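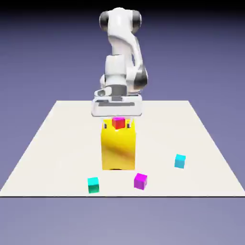 Section 4: Your first stacking run in the simulator

June | by the Hadgu setup desk
37 shares | 12 comments

Okay, so you've got Hadgu installed and the starter pack unzipped. Now for the part I like best! I'm going to walk you through the block stacking lesson the way I do it on my own laptop, and you won't need the real arm for any of it. Leave it in the carton for now.

Before you start

Close anything heavy (video calls are the worst for this). The lesson wants 400 MB of free disk space for its logs, and if it doesn't get that it stops halfway through and tells you almost nothing.

1. Open Hadgu and pick Lessons, then Plotness. That's our name for the block table.

2. Wait for the arm to load. On my old machine the joints pop in one at a time and it looks broken. It isn't, so give it a minute.

3. Set Speed to 120. The slider goes all the way up to 500 and you're going to want to try it. Later!

4. Click the red cube, then choose Set as Target. The yellow block is the stand, so click that one second and choose Set as Base. If you do it the other way around the arm will try to pick up the stand, and you'll have to hit Reset and start over.

5. Press Plan. You'll get a dotted path on the screen. Spin the view with the right mouse button and look at it from the side, because a path that looks fine from the front can run straight through the block.

6. Press Run and keep your hand near the space bar, which is pause.

7. When the fingers are on either side of the cube and it's sitting on the yellow block, press pause and look at the gap underneath. You want the cube resting on the block before the fingers open. If there's daylight under it, nudge Release Height down one click and try again.

8. Press Release, then Home.

Note: The cyan, green and magenta cubes aren't part of this lesson. Leave them where they are, we get to them in Section 5. If you bump one by accident, Reset puts it back.

Caution: Don't copy your Release Height over to the real arm. The simulator table is perfectly flat and mine at home sure isn't. Run the table check in Section 7 first, and keep your fingers out of the way while you do it.

If you get error 374, the gripper thinks it's already holding something. Open the Gripper panel, press Open Fully, and run the lesson again from step 5. I've had it come back twice in a row, and restarting Hadgu cleared it.

Save your run under File, Save Lesson. I put the speed in the name so I can find it again.

Questions about this section? Use the contact form in your Iltemham account.
© Iltemham, Vurkport. All rights reserved. Back to top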